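Accueil > Le magazine > Rencontres > Begoña Bustamante, rangeuse de bureaux
Rechercher un article, un atelier… OK

Begoña Bustamante range des bureaux pour vivre, et le sien n'a pas de tiroirs. Elle me l'annonce d'emblée, avec l'air de quelqu'un qui a l'habitude que l'on vérifie. « Le tiroir, c'est un cimetière avec une poignée. On y met ce qu'on n'a pas le courage de jeter, et on referme en faisant semblant d'avoir fini. »

Elle a commencé chez Carretero, un fabricant de mobilier de bureau où elle dessinait, justement, des caissons à tiroirs. « J'en ai vendu beaucoup. Je passe aujourd'hui mes journées à les vider. Appelez ça de la réparation. » Depuis, elle a monté Rellside, un atelier où l'on vient apprendre à débarrasser une table de travail et, chose plus difficile, à la laisser débarrassée. La séance dure deux heures et coûte 60 euros. On peut venir avec ses affaires dans un sac. Certains arrivent avec une valise.

« Un monsieur m'a apporté 300 stylos, il les avait comptés lui-même. Il voulait savoir lesquels garder. Je lui ai demandé lesquels écrivaient. Il n'avait jamais essayé. » Elle laisse passer un temps. « On a passé l'après-midi à faire des gribouillis. Il était très heureux. »

Sa méthode tient en peu de chose, ce qu'elle reconnaît volontiers quand on lui parle du prix. D'abord, un tapis. Un grand, sombre, mat, posé sur une table claire. Ce qui est sur le tapis est en cours ; ce qui est à côté attend, ou s'en va. Ensuite une boîte ouverte, aux bords bas. Et rien d'autre avant au moins une semaine.

« Pourquoi sombre ? Vous avez déjà cherché un trombone sur une table blanche ? » Je réponds que oui. « Et vous l'avez retrouvé ? » Je change de sujet.

La boîte, elle y tient encore plus qu'au tapis. Pas de couvercle, jamais. Un couvercle, selon elle, donne une surface, et une surface appelle une pile. Quant aux bords, s'ils montent trop, on ne voit plus le fond et la boîte redevient un tiroir, « mais sans la politesse de coulisser ». Elle récupère volontiers des plateaux en carton imprimé et se moque bien qu'ils soient assortis au reste. Le faux bois ne la dérange pas. « C'est très reposant, un objet qui ment aussi mal. »
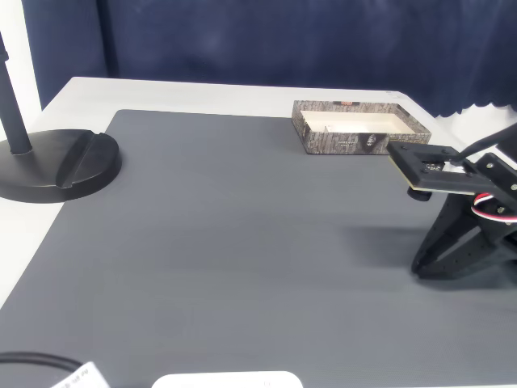

Faut-il vider entièrement son bureau avant de commencer à trier ?
Mieux vaut tout enlever d'un coup, y compris la lampe, puis ne remettre que ce dont on se sert le jour même. Le reste patiente dans un carton, par terre, où il gêne assez pour qu'on s'en occupe.

Sur la lampe, d'ailleurs, nous manquons de nous fâcher. J'ai le malheur de dire que la mienne a un pied lourd et que je le trouve rassurant. « Rassurant pour qui ? Un gros pied rond, c'est une assiette. Au bout de trois jours, vous y posez des clés. » Elle concède qu'un socle a le droit d'exister s'il reste au bord de la table, et que les modèles à pince abîment les plateaux. Chez Rellside, on n'a donc pas de doctrine officielle sur l'éclairage. On sent que ça lui coûte.

Kobe Dewulf, son associé, a tenté d'introduire des étiquettes. L'expérience a duré le temps d'un mois d'août. « Il étiquetait très bien, dit-elle. Il a étiqueté l'étiqueteuse. » L'intéressé, joint plus tard au téléphone, maintient que c'était utile : on ne la perdait plus. Il s'occupe désormais des ateliers en entreprise et s'est abonné à Luvent, un logiciel de listes dont Begoña Bustamante parle comme d'une maladie de peau.

Et les papiers ? C'est la question que tout le monde garde pour la fin, moi compris. Elle soupire. Les papiers ne se rangent pas dans la boîte. Ils se lisent debout, une fois, puis ils partent au classeur ou à la corbeille. J'objecte que certains réclament une réponse. « Alors vous répondez, et après vous vous asseyez. Vous verrez comme les lettres deviennent courtes. »

Je lui demande si elle est elle-même ordonnée, en dehors du travail. Sa cuisine, par exemple. Elle regarde sa montre, se lève, commence à rouler un tapis dans sa housse. Le prochain groupe arrive dans un quart d'heure et il faut remettre les chaises.

« Ma cuisine a onze tiroirs, finit-elle par dire. Ne l'écrivez pas trop gros. »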